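Office Mug Ban Promises Savings, but the Math Is Missing

Priko, the office services firm, says its tenants will save money and cut waste if they get rid of their own mugs. Starting in February, people working in its 23 buildings will be asked to take home whatever they drink from and pay into a shared cup plan run by a supplier called Clinitz.

The pitch is simple enough. Clinitz drops off clean cups in the morning, picks up the used ones after 5 p.m. and washes them at a central plant. Tenants pay a monthly fee for each desk, used or not. Priko says this will save water, though it has not said how much, or what it is comparing the plan with.

That comparison matters. A mug rinsed in the office sink and put back on its hook does not ride in a truck. A Clinitz cup does, twice a day. Asked whether the fuel was counted, Priko sent over a four-page brochure with plenty of green leaves on it and no mention of trucks.

The company points to a trial in three of its buildings last year. The trial lasted five weeks, two of them over the holidays, when many desks were empty. Priko calls the results "very encouraging." It would not release them. 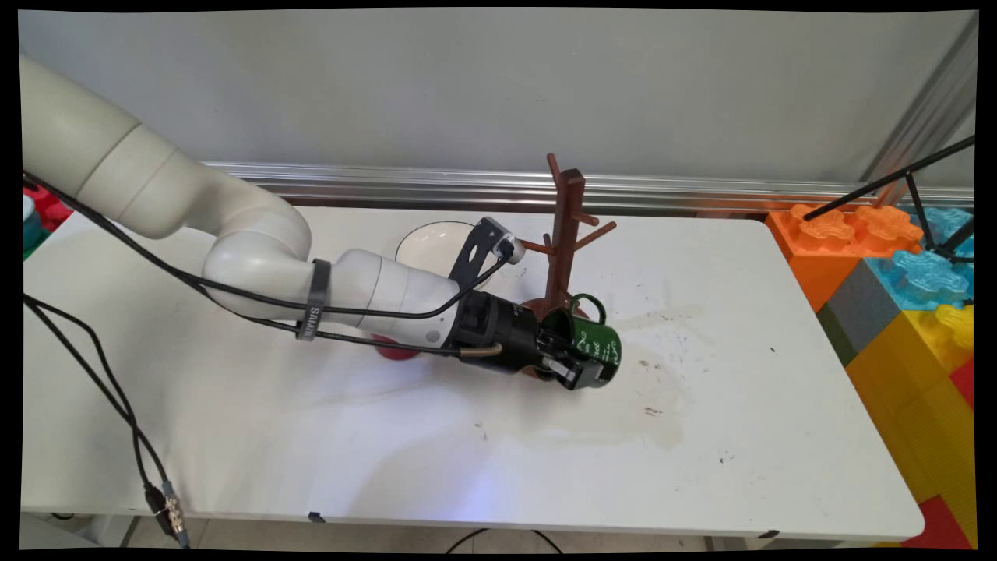 Marilou Javier said she had kept the same cup at work for years and could not see what problem the plan was meant to solve. "I wash it, I dry it, I use it again," she said. "Now I'm supposed to pay somebody to do that across town?"

Garba Bassey was more open to the idea. He said the sinks on his floor are always full by lunch and he would gladly pay a little to stop scrubbing other people's coffee rings.

He may have a point about the sinks. Still, a dirty sink can be fixed with a dishwasher, and Priko has not explained why it passed on that option. A spokeswoman, Asabe Olaniyan, said only that the company had "looked at a range of choices."

Tenants can opt out, but the form is due before the fee is announced. Olaniyan said the price would be posted "in good time."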